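Leave the Lunch Hour Alone

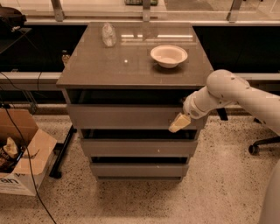
Cutdale Staff Association, Opinion Page

The proposal going around would cut the midday break from an hour to 30 minutes and let everyone leave half an hour earlier. I understand why people like it. I think it is a mistake, and I would like to say why before the vote in February.

I have worked in three offices over 18 years. The first was Ezeani, where lunch was a full hour and most of the building used it. The second had no set break at all. You ate when you could, which for most of us meant at the desk with one hand on the keyboard. I don't remember a single lunch from that job. I do remember being tired by 3 and making errors that someone else had to fix at 5.

Supporters say that half an hour is plenty of time to eat. It is, if eating is all you need to do. In my department the walk to the kitchen and the wait for the microwave can take 8 minutes. Washing up takes a few more. What remains is enough to swallow a sandwich and go back.

The longer break also does work that does not show up on a schedule. I learned most of what I know about our billing system from people who sat at the same table as me. New hires at our Trultavcombe branch, where the shorter break has already been in place since last year, tell me they know the names of the people on their own team and few others.

There is a fair point on the other side. Parents who pick up children would gain from the earlier finish, and so would anyone with a long drive. Their needs should be met, and they can be met without changing the day for all of us. Let people who want the short break choose it, in writing, for 7 weeks at a time. Managers already handle vacation requests that are harder to plan around.

What I object to is making it the rule. An hour given up by everyone is very hard to get back. I will be voting no, and I ask others in the association to read the full text of the proposal before they decide.

Tanko Amadi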